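**Re: [hova-list] Flaris reissue, which master did they use?**

From: Lachlan Doolan
To: hova-list
Time: 9:42 pm

On the Flaris question, somebody wrote earlier this evening:

> Has anyone compared the new pressing of Evholm with the original CD? The
> label notes say "from the original tapes" and leave it at that. To my ears
> side two sounds like the CD master with the top end turned down, and the
> fade on "Cartwright" is shorter than I remember. I paid a fair bit for
> this and would like to know what I bought. Also, is the hidden track
> missing from every copy or only from mine?

I have three copies of Evholm here: the first CD, the promo cassette that went out to college stations, and the new Flaris vinyl, number 455. I played all of them this week with the levels matched as well as I could manage by ear and with the meters on the deck.

Side one of the reissue is a different master from the CD. The drums on the opening song are lower and the bass guitar is easier to follow. There is tape hiss before the first chord that was gated out on the CD. The cassette has the same hiss, so I believe the label when they say they went back to a tape of some kind for that side.

Side two I am less sure of. I agree with the earlier post that it sounds close to the CD. The click in the left channel during the second verse of "Cartwright" is on the CD and on the vinyl, but I can't hear it on the cassette. That could mean the click was put in at the CD mastering stage and the vinyl was cut from the same file. It could also mean that my cassette is too worn to show it. Someone with a better tape should check.

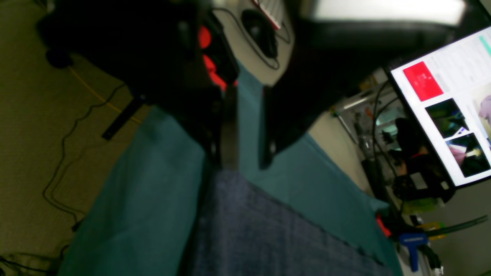

Hova Listeners' Club, Discography Group

The fade is shorter. I timed it twice against the CD and the vinyl ends earlier both times. You lose the last pass of the organ part and the bit where the singer laughs. My guess is that they needed the room, as side two is long for a single disc and the last song already has some distortion near the label. A double LP would have fixed this, but it would have cost more, and people would be complaining about that instead.

The hidden track is missing from every copy I have heard of. It isn't on the sleeve, and it isn't in the download that comes with the record either. It was only ever on the first CD, after the long silence. If you have a later CD with the gray spine you won't have it there. I don't know if this was a rights problem or if they just forgot.

Two corrections for the discography page while I am on the subject. The matrix number we list for the promo cassette is wrong. It should end in 1601, and we have the last two digits the other way around. And we credit the band with the string arrangement on "Cartwright," but the reissue booklet credits the producer. I would go with the booklet unless someone has an old interview that says otherwise.

On the sound in general, I like side one of the new one better than the CD and will keep playing it. For side two I will go back to the CD. The pressing itself is quiet and my copy is flat. The inner sleeves are plain paper and left a few light marks, so I moved the disc to a lined one. The lyrics are printed very small in dark blue on black and I needed a lamp to read them.

If you write to Flaris about the fade, ask them which tape was used for side two and who did the cutting, as there are no initials in the runout on my copy. I wrote to them in February and got a reply about shipping times. They may do better if more people ask.

I can put up short clips of the "Cartwright" verse from all 3 copies if that's allowed under the list rules. Thirty seconds of each should be enough to hear the click. Headphones will help.

Also, is anybody looking to trade a copy of the Evholm tour single? I have a spare of the radio EP, sleeve VG, disc a bit better than that. Write to me off list.

Lachlan

\--
To leave hova-list, send a blank message with "unsubscribe" as the subject.
Please trim quoted text when you reply.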